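Open day at the Disero apartments, Stestby

We drove over to Stestby for the open day at the new Disero apartments on the hill behind the harbor. I have been writing up coastal developments for this page for a while, and several readers had asked about this one, mostly people who own in Skosten and are thinking about trading a house with a yard for something they can lock up and leave. Doors opened at 10 a.m. and by the time we had parked there was already a line at the sales desk.

The parking is the first thing to mention. The visitor lot is at the bottom of the site, and the apartments go up the slope above it in steps. There is a road for residents that reaches the underground garages, but on the open day it was closed to cars, so everyone walked. The path is paved and has a handrail, and it is steep. Anyone with bad knees should ask to be driven up. Heledd Probert from the sales team told me they do this on request for private viewings. 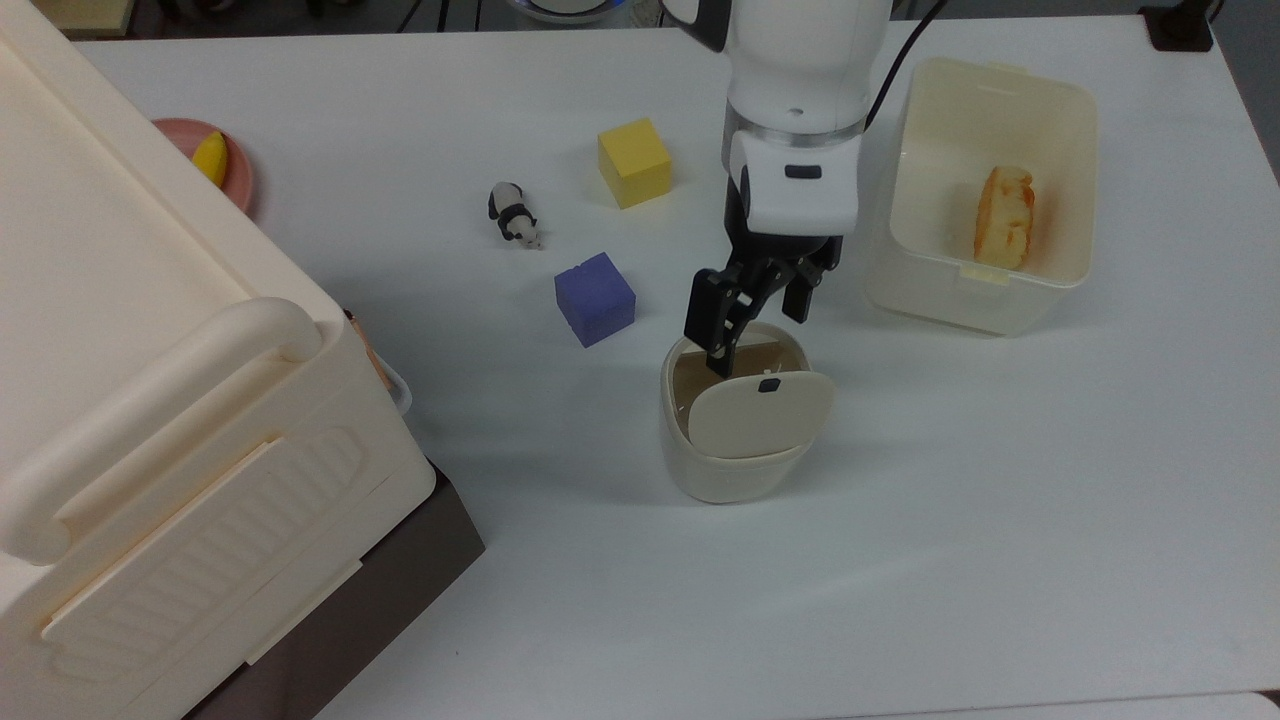 Photo: Cadi Hopkin

The development has 156 apartments when finished. The lower two rows are built and partly occupied, the third row has windows in but no floors, and the top row is still concrete. The buildings are low, with flat roofs and pale stucco, and each row is set back far enough that the one behind looks over it. From the built rows you see the harbor wall, the ferry dock and a good piece of open water to the south. I checked the view from a ground-floor unit as well as from the show apartment, because the show apartment is always the one with the best view. From the ground floor you see the hedge and, over the hedge, the masts. It is a pleasant outlook, but it is priced closer to the sea-view units than I would have expected.

The beach is about 1000 yards away on foot. The sales sheet calls this "moments from the sand." You go down the hill, past the boatyard and along a stretch of road with a sidewalk on one side only. Going down was easy. Coming back in the middle of the day, in the sun, was less so, and there is no shade until you reach the first row of garages. The beach itself is coarse sand with a strip of pebbles at the waterline, and there is a snack bar at the near end that stays open into the fall.

The show apartment

The show apartment is a 2-bedroom unit on the upper floor of the second row. You come in at the back, through a small hall with a coat closet and a utility cupboard, and then the living area opens up in front of you with glass doors across the whole width. The doors slide and stack to one side. They ran smoothly when I tried them, and the threshold is flush with the terrace, so there is no lip to trip over.

The main bedroom has its own bathroom and a door to the terrace. The second bedroom is on the hillside and looks at the retaining wall of the row above. It gets daylight but no sun. As a guest room it is fine. If two couples are planning to buy together and split the weeks, they should look at it carefully, because one of the couples is going to draw the short straw.

Storage is better than in most apartments of this size. There is a full-height closet in each bedroom and a long, shallow one in the hall. The water heater has its own cupboard on the terrace, where it takes up no room inside and any noise stays outdoors. Each unit also has a locker in the garage. We were shown one. It would take two bicycles and a paddleboard if you stood the board on end.

The kitchen is open to the living area and has a cooktop, a full-size oven, a dishwasher and a fridge that is a little small for a family. There is no pantry. The extractor fan vents outside, and I mention it because in the older blocks down by the harbor most of them do not. Caradog Voyle, who came along with me and owns one of those older flats, stood underneath it switching it on and off for some time.

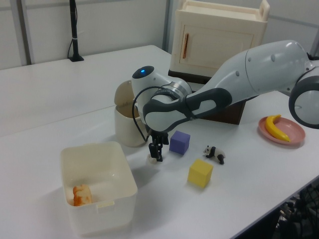
Furniture is not included in the price, but Disero offers a package through Ateş, a supplier in Skosten, and the show apartment has been fitted out with it. The sofa is comfortable and has washable covers. The beds are firm. The dining chairs look good and are too light – one went over when a child leaned on it. I would also skip the package's dark glass dining table, which had fingerprints all over it by eleven o'clock. If you are renting the place out, a plain white tabletop like the one in the photo is a safer choice, as it brightens a room on the hillside and you can see at a glance whether it has been wiped. Buyers can take the package in part, so it is possible to order the beds and the sofa and find the rest elsewhere. Delivery is quoted separately, and you should get that in writing before you sign for anything.

Outdoor areas

The terrace in the show unit runs the full width of the apartment and is deep enough for a table and two loungers. It is tiled in a light gray stone-effect tile with some grip to it. The railing is glass, which keeps the view when you are sitting down, and which will need cleaning often this close to salt water. There is an awning over half the terrace. It is electric and was not yet connected, so I cannot say how it runs.

The shared pool is between the first and second rows. It was open for viewing but not for swimming. It is long and narrow, with steps at one end and a shallow shelf for small children at the other. The loungers are first come, first served. I asked Heledd whether residents would be able to reserve them, and she said the rules were still being written. There is a shower, a restroom and a small covered area with a sink that is meant for barbecues. Private barbecues on the terraces are not allowed, apart from electric ones.

The planting is young. There are olive trees along the steps, lavender and rosemary in the beds, and a row of something that will be a hedge in a few years. A drip line was running in the beds we passed. At the moment you can see from the pool straight into the ground-floor living rooms, so anyone buying on that level will want blinds from the start.

Costs

Prices are on the sales sheet and change as the rows are released, so I will not repeat them. A reservation costs 3000 euros and holds a unit until the contract is drawn up. Ask what happens to that money if your mortgage is refused. I was given one answer at the desk and a slightly different one by the person at the next table, and I would want to see the clause itself.

The yearly service charge covers the pool, the gardens, the garage, building insurance and the elevators. It does not cover water, electricity or the insurance of your contents. The charge for the finished rows is set for now, and it will be looked at again when the top row is occupied. Owners in the first row have been told to expect it to go down, since more households will be sharing the cost. I would budget for it staying where it is.

Renting out is allowed by the week or longer. Weekend lets are not. There is a management service for owners who live away, with cleaning, linen and key handover, and you do not have to use it. Eleri Lougher, who bought in the first row last December, uses a cleaner from the village and says it has worked well for her. She has rented her place for most of the summer weeks and keeps the spring for herself. Her one complaint was the building noise from the top row, which starts early and carries down the hill. Disero expects the heavy work to be finished before next season.

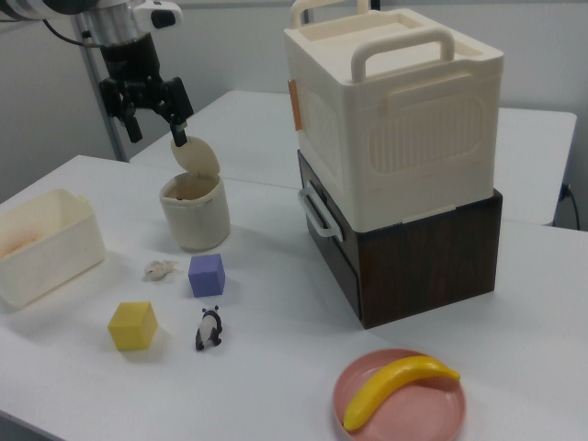
Beige canister with its lid open, and a cream storage box with carrying handles.

Stestby itself

After the tour we walked into the village for lunch. There is a bakery, a small supermarket, a pharmacy, a hardware store and more restaurants than you would expect, several of which close for the winter. The supermarket has most things and is expensive. People who live here all year do their main shopping in Skosten, which is an easy drive on the inland road and a slow one on the coast road in August.

The bus to Skosten stops at the harbor and does not come up the hill. The ferry runs to a reduced timetable out of season. The doctor's office is open on weekday mornings, and for anything more than that you go to Skosten.

Haf Lloyd, who runs the hardware store, has been watching the project go up from her back window. She said the road past the boatyard floods at the bend after heavy rain, and that the drains were dug up and relaid in the spring. There has been no real storm since then. We walked back that way and the new drain covers are easy to spot, just before the sidewalk ends.

Private viewings

The sales office is at the bottom of the site next to the visitor lot and is open every morning. Private viewings are by appointment, and a late afternoon slot is the one to ask for, when the sun has come around to the terraces and the construction crew has gone home. Take flat shoes. If you are interested in a unit in the third row, ask to go inside it with a hard hat on instead of relying on the show apartment – the layouts are mirrored, and in the end units the second bedroom has a side window that is missing from the floor plan in the brochure.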